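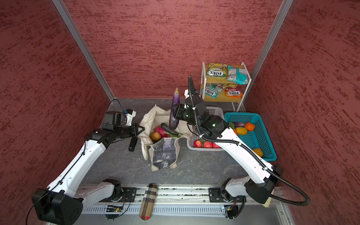

Yo la berenjena la meto siempre al final y de pie, con el rabo para arriba, porque tumbada se lleva todos los golpes, nos dejaron escrito en los comentarios de la última convocatoria. Y se montó una conversación larguísima sobre cómo se llena una bolsa de tela, con gente defendiendo las patatas abajo a toda costa y gente que empieza por la lechuga (¡por la lechuga!). Nos gustó tanto que abrimos con ella la de este año.

22/4/21 | Por el equipo de Birhane
27 comentarios · 64 veces compartido

BUSCAMOS 15 PERSONAS PARA PREPARAR BOLSAS DE VERDURA

Birhane reparte verdura de temporada en bolsas de tela desde un local pequeño, con una mesa larga y bastantes cestas. Ahora mismo servimos a 383 hogares y en julio, cuando llegan de golpe las berenjenas, los calabacines y los tomates, el trabajo se dispara. El verano pasado salieron 1.485 bolsas por la puerta y queremos que este salgan igual de bien, o mejor.

El trabajo

Se coge la verdura de la cesta, se mira y se coloca en la bolsa. Dicho así parece poca cosa, pero una bolsa de lona no tiene paredes: se hunde por un lado, se le doblan las asas hacia fuera, y si no la abres bien antes de empezar acabas peleándote con ella. Las piezas largas piden sitio arriba. Lo pesado va al fondo, lo que se magulla va encima, y las hierbas en un lateral, asomando. Cada pedido lleva su hoja, y las sustituciones se apuntan a mano con lápiz.

También hay ratos de otras tareas:

- revisar las bolsas que devuelven los hogares y apartar las que tienen una costura abierta
- sacudirlas, doblarlas y hacer pilas
- separar la verdura fea pero buena, que va al caldo
- barrer la tierra (siempre hay tierra)

Lo que pedimos

Ganas de trabajar con las manos y cierto cariño por la verdura. No hace falta experiencia, de verdad; hay quien llegó sin distinguir una acelga de una espinaca y ahora arma las bolsas más bonitas del local. Sí necesitamos que puedas estar de pie durante el turno, que seas puntual y que avises con tiempo si no puedes venir. Si hablas otros idiomas, dínoslo, que nos viene muy bien para las llamadas.

Lo que ofrecemos

Contrato temporal a media jornada, de primeros a finales de julio, con 500 euros brutos por la quincena y la misma cantidad por la segunda si continúas. Turnos de mañana. El primero es de aprendizaje, en pareja, y se paga como los demás. Te llevas una bolsa de verdura a la semana, que puedes llenar tú como te parezca. A media mañana paramos a tomar café y fruta, y ahí se discute otra vez lo de la lechuga.

Usamos las bolsas de lona Loltent, las del asa ancha, y para los pedidos grandes las cestas Clindis. Te enseñamos a plegar las dos, y lo de las cestas tiene su truco, así que no te agobies si el primer día se te resisten.

Cómo apuntarse

Escríbenos por el formulario de la web o deja una nota en el mostrador con tu nombre, un teléfono y los turnos que te vienen bien. No mandes currículum si no quieres. Nos hace mucha más ilusión que nos cuentes en un par de líneas cómo colocas tú la compra cuando llegas a casa o cómo llenas la bolsa en el mercado. Contestamos a todo el mundo, aunque tardemos unos días.

Quienes ya estuvisteis el año pasado tenéis que apuntaros también, pero basta con que pongáis «repito» en el asunto.

Convocatorias y noticias relacionadas

Reparto en bici: dos plazas para la ruta de Prarnska
Taller de remendar bolsas de lona
Qué hacer con tres kilos de calabacines
Devolución de bolsas: nuevo horario del mostrador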